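How to pack for a cold-weather walking trip without buying the whole shop

Every tour operator sends out a kit list, and I have yet to meet one I trusted. The one I got before a week of hut walking near Carnberg ran to three pages and had a discount code for an outdoor shop at the bottom. Draw your own conclusions. What follows is how I pack now, after several trips of carrying things I never wore.

Step 1. Cross out the duplicates

Read the list with a pen. Mine asked for a "mid layer", a "warm layer" and an "insulating layer", and when I rang the office they couldn't tell me how the first differed from the second. One fleece and one padded jacket will do most people for walking between huts. If you feel the cold badly, take a second thin jumper. The operator won't check.

Step 2. Lay it all out somewhere flat

Use a table if you can, because on a bed things vanish into the covers. Put an empty bin or box at one side and move each thing into it only when you can name the day you'll use it. "Just in case" isn't a day. Start with the small stuff, gloves and hats and so on, as that's where the bulk creeps in.
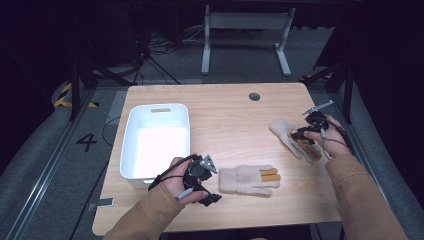

Gloves on the table, bin still empty.

Step 3. Weigh the bag, then weigh it again

Bathroom scales are fine. Stand on them with the bag, then without, and take one from the other. I'm told there is a correct share of your body weight to carry, but I've seen so many versions of that rule that I've stopped listening. Walk up and down your stairs for ten minutes instead. If you're already annoyed, something has to come out.

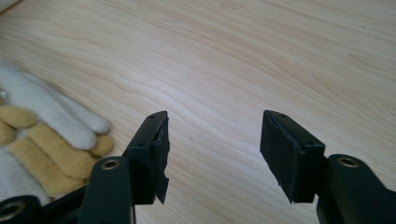
Water is the exception. Leave room for 2 litres even if the brochure promises streams, and ask whether the huts charge for filling up. The one above Prondley did when I stayed, and it wasn't mentioned anywhere in the booking.

Step 4. Be careful with anything called "technical"

My friend Rafia Rana paid 150 pounds for a pair of gloves before our trip and spent most of the week in the plain knitted ones she'd had for years. I'm not saying expensive gloves are useless – if you're on ice or holding an axe, get proper advice from somebody who isn't on commission. For marked paths below the snow line, a knitted pair with a decent long cuff and a waterproof shell to go over the top has done me perfectly well.
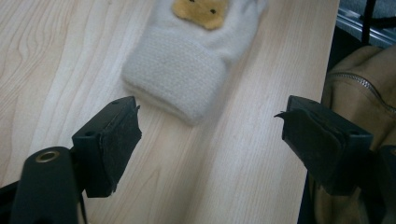
A ribbed cuff is worth having.

Step 5. Ask what you can hire

Boots, no. Poles, yes, and usually crampons too. Get the price in writing, along with what they charge if you bend something. Some firms want a deposit of 200 pounds on the day and only mention it at the counter.

Step 6. Pack the night before, then leave it alone

Anything you add at six in the morning is something you'd already decided against. Keep passport, medicines and one warm layer in your hand luggage in case the main bag goes elsewhere, as mine did in May.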